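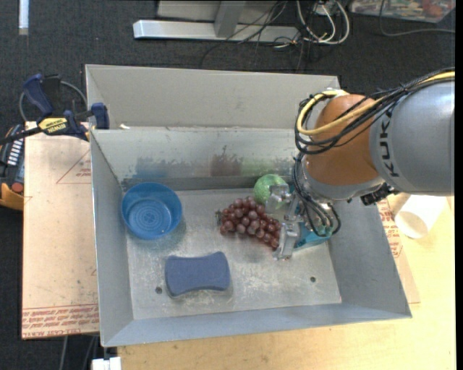 Olga Villalobos reckons you can judge a household by whatever's rolling about at the bottom of its sink, and she told me so over the phone while I was up to my elbows in mine. I laughed, then I looked down. Fair enough!

I've been living with a big metal trough in the laundry for two winters now. I bought it second-hand in Pundley for $50 (plus a meat pie for the bloke who helped me lift it) and I've grown ridiculously fond of it. Everything ends up in there. Fruit to be rinsed, the dog's ball, the blue plastic bowl that has outlived every nice bowl I own, a sponge that's seen better days.

The scratches bothered me at first. I went at them with a paste from Sastix, 25 minutes of scrubbing and a very sore shoulder, and the metal came up exactly as scuffed as before. Olga's view is that you leave bare metal alone and buy a softer sponge, so I have.

Grapes are my favourite thing to wash in it. I keep the bunch whole, give it a good swish in the bowl and only then snip it up for lunchboxes. Colour everywhere, juice on my sleeves, ball retrieved and flung out the back door for the dog. A new trough from the Pliltness showroom was $1,560, by the way. I went home and put the kettle on.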